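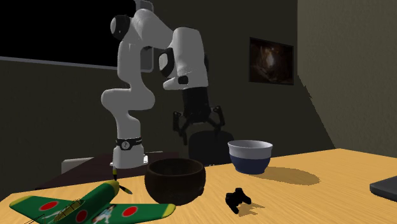
Sang Văn

Hello all. In March I visited the open day of the robotics lab in Wanville, and I promised to some of you a small report. The picture is from the simulator they were showing on the big screen. The arm has to pick up things from the table and put them in a bowl. In the picture the gripper is still open, over the white bowl with the blue lower part.

They told us that the program practiced 1000 times in simulation before it was allowed to touch the real arm. Then we went to the next room and saw the real one do 4 tries. It succeeded in 2 of them. I was a little disappointed, but the woman who presented it was very open about the failures, and I liked this.

My question for people who know more: is it normal that the difference is so big?

ktur_wan

Hi Sang, I was there also, in the later group! Our group saw better luck, only one bad grasp. With so few tries you can't say much. I would like to see 400 real ones before I have any opinion.

And yes, the difference is normal. Friction and light are the usual suspects.

Nahom Tamiru

I don't agree that it is only friction and light. A small controller lying on its side is a hard thing to grasp in any room. The toy airplane is worse - wings, propeller, where do you close the fingers? I would start with plain blocks and add the difficult shapes later.

ktur_wan

Blocks tell you nothing about a real table. I prefer that they fail on the airplane.

Nahom Tamiru

Then fail on it in the lab, but not in front of visitors. My nephew now believes that robots can't do anything.

BPoirier

Was the simulator room so dark on purpose? I see the long shadow of the white bowl and wonder how the program manages with this.

Sang Văn

I asked the same. They change the light in each practice run, so some runs are dark and some are bright. She said it helps, but she could not tell me how much.

BPoirier

Thanks. Is there another open day? I live in Sarnovport, so it is around two hours by train for me.

ktur_wan

They said autumn, no date yet. Write to the lab office and they will put you on the list. The tour is free, but the groups are small.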